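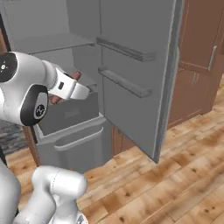
Tamihana Court Support — progress to the end of February

The backlog of unserved warrants in Bronau stands at 2,239, down from 3,143 when the grant began. Adard is behind, with 399 cleared against a target of 1,150. Two officers were moved to a burglary inquiry in January and have not been replaced. Witness reminder calls now go out from the Umeck office at 4 p.m. — the morning slot is dropped. Spending is on budget.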